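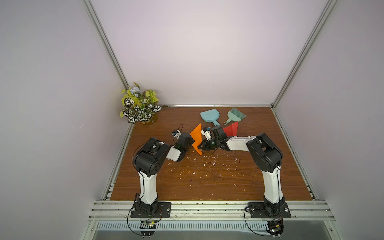

Thanks so much for your patience with the invoice export — I know it's been a long morning. Your Cuvness export stops at 2,000 rows, and your ledger has grown past that. I checked it on my own setup and got the same short file.

Home | Tickets | Knowledge base | Indport status | Sign out

Please split the export by month for now. April alone should go through fine. 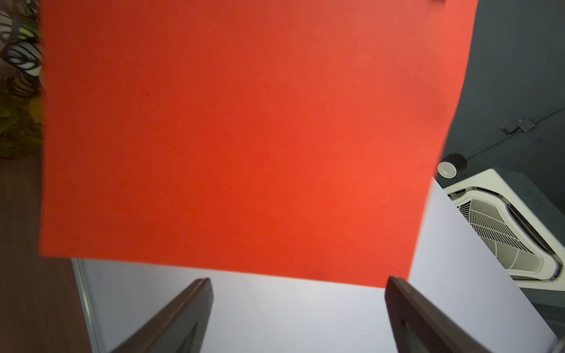
Will splitting the file change my invoice numbers? They stay exactly as they are, because the export only reads them.

If a month still stalls, lower the batch size to 100 and try once more — it's slow, but it does get there in the end.
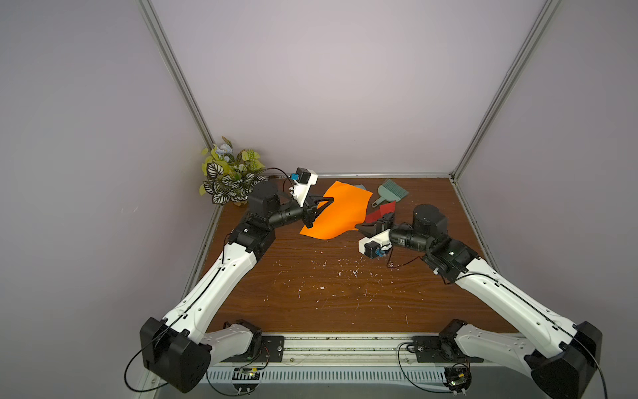
Update, 11 a.m.

The Larnano team has raised the limit on your account. Ticket left open until you've had a go.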